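Breakfast for one does not need a big kitchen

Posted 25th October

Every fall the kitchen people come out with their lists. Bigger island, second oven, a drawer just for lids. I read them all, I'm weak. And then I go make toast and meat on a plate and wonder what any of it was for.

My case, quickly, I have a bus to catch. Most of us cook the same 2 meals. Over and over. The rest of the stuff sits there. I moved to Jurnura in September with 26 boxes and most of them said KITCHEN on the side. Opened maybe a third. A fish kettle! I have never owned a fish.

What I did unpack first was the toaster. Obviously.

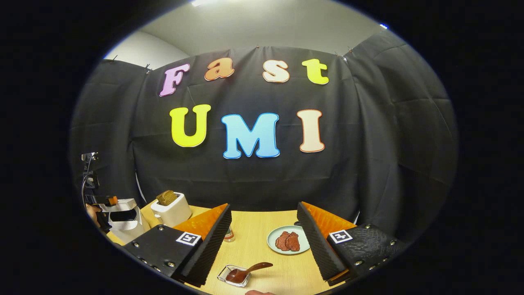 Toaster, bread, a green plate with two pieces of meat. Lunch, as far as I'm concerned.

A small toaster takes up about as much room as a loaf. It can live at the back of the table and you don't have to go anywhere, you sit, you reach over. Toast gets to you hot. In my old place the toaster was across the room behind a sliding door, part of a "breakfast station" that the builder was very proud of, and I ate cold toast there for years – standing up, mostly.

The plate matters too, more than people admit. Get one plain round plate in a color you like. Pale green is good under meat, it makes a brown dinner look like somebody meant it. I had a 50 piece set from Funano once, white with a gold rim, couldn't go in the microwave, couldn't go in the dishwasher. Gave it away. Didnt miss it.

Yes, people with kids need more. Yes, my aunt cooks for a crowd and would laugh at me. Fine. But the showroom at Dredomer wanted 1000 for a counter "garage" to hide your toaster in. Hide it! It's the one thing in the room that gets used every single day. Leave it out where you can see it.

Light wood table, nothing fancy, wipe it down after. Crumbs are going to happen, they happen on marble as well and they look worse there.

So before you order teh second oven, write down what you ate this week. The real list, with the toast on it.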